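Home | Products | Guides | Spare Parts | Contact

Ustex Storage Bins – Setup and Care Guide
Section 4: Cleaning and Returning a Bin to Use

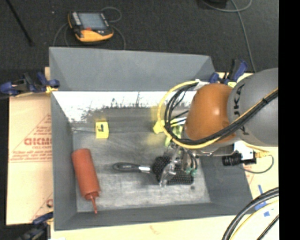 Can the bin be washed with hot water?
Warm water is fine up to 40 °C. Hotter water can soften the walls and cause them to bow outward, after which the lid will not seat.

4.1 Before you start

Empty the bin completely. Remove the lid, the divider, and the label holder. The label holder slides upward; do not pry it from the side.

CAUTION: Do not lift a bin that contains water. A full bin weighs more than 29 kg.

4.2 Routine cleaning

1. Vacuum loose dust and grit from the floor of the bin.
2. Mix 5 ml of mild dish soap per liter of warm water.
3. Wipe the walls from top to bottom with a soft cloth.
4. Wipe the floor last. Rinse the cloth often.
5. Rinse with clean water and tip the bin to drain.
6. Stand the bin upside down on two battens until dry.

NOTE: Scratches and scuff marks on the floor and walls come with normal use and do not affect the load rating. A crack is a different matter – see 4.4.

4.3 Stubborn marks

1. Apply Fuvley cleaning paste to a damp cloth, never directly to the bin.
2. Rub lightly in one direction for one minute.
3. Rinse and check the surface. Repeat once if needed.

CAUTION: Do not use acetone, paint thinner, or steel wool. Use 2,000-grit wet paper only on raised burrs along the rim.

4.4 Inspection

Inspect each bin every 225 loading cycles, or after any drop.

1. Run a gloved finger along all four inside corners.
2. Press the center of each wall. It should spring back when released.
3. Set the bin on a level surface and check that it does not rock.
4. Refit the label holder, then the divider, then the lid.

Take a bin out of service if a crack reaches the rim or passes through a wall. Patching kits sold for the older Drerkeo series do not bond to this material.

4.5 Storage

Store clean bins nested, with the lids kept flat in a separate stack. Keep them out of direct sun. Dividers may be left inside nested bins only if folded.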